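Stuffed toy

A stuffed toy is a toy with an outer covering of sewn fabric and a soft filling. It is also called a plush toy, a soft toy or a cuddly toy, depending on the country. Stuffed toys are made in many forms, most often animals, and range in size from key ring charms to figures larger than a child.

Materials

The outer fabric is usually a pile fabric, in which short fibers stand up from a woven or knitted backing. Mohair was common in early factory-made toys and is still used for collectors' pieces. Most modern toys are covered in polyester plush, which is cheaper and easier to wash. Very short piles feel smooth and show the shape of the toy clearly, while long piles hide the seams.

Early fillings included straw, sawdust, wood wool and scraps of cloth. Wood wool gives a firm body that holds its shape, but it breaks down when it gets damp. Kapok, a light plant fiber, was used later for softer toys. Polyester fiber has replaced most of these in factory production. Beans or plastic pellets may be added to the feet or seat for weight – a toy filled this way will sit without support.

Construction

A pattern is drawn up as a set of flat pieces that form a rounded shape when joined. A simple ball can be made from 6 wedge-shaped panels, and a standing animal may need 15 pieces or more. The pieces are cut with the pile running in one direction, placed with their right sides together and sewn around the edges. A gap is left in one seam. The cover is turned through this gap, filled, and closed by hand, usually with a ladder stitch.

Rounded toys with no separate limbs are among the easiest to sew. They have few tight curves, and small errors in cutting are hidden once the filling is in place.

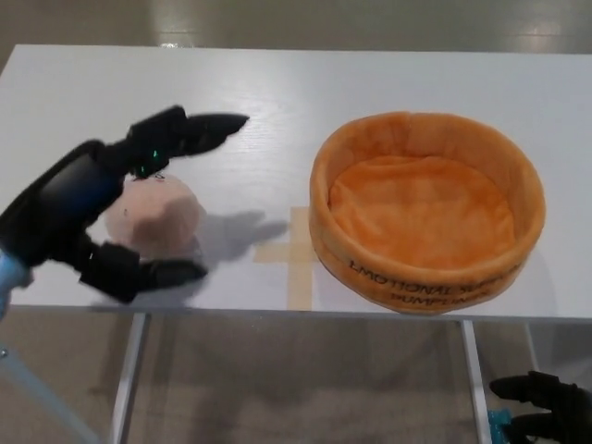
Jointed toys are more complicated. The head and limbs are made separately and attached to the body with discs and a pin, so that each part can turn. Doll makers use a similar method. Unjointed toys have limbs sewn directly into the body seams.

Faces

Eyes may be made of glass, plastic, felt or thread. Glass eyes on wire shanks were standard for many years, but they can be pulled out. Plastic safety eyes have a stem that passes through the fabric and locks into a washer on the inside. Toys meant for babies generally have embroidered faces with no hard parts.

Care and repair

Many polyester toys can be washed in a machine on a gentle cycle, inside a pillowcase or net bag. Older toys filled with straw or wood wool should not be soaked. They are cleaned on the surface with a damp cloth and a little mild soap, then left to dry away from direct heat. Dryers can melt the tips of synthetic pile – the damage cannot be brushed out.

Split seams are the most common fault and can be closed with matching thread. Flattened filling can be pulled apart by hand or replaced through an opened seam. Collectors often prefer that old toys be left with their original filling, even where it has settled.

See also

Rag doll
Teddy bear
Bean bag
Puppet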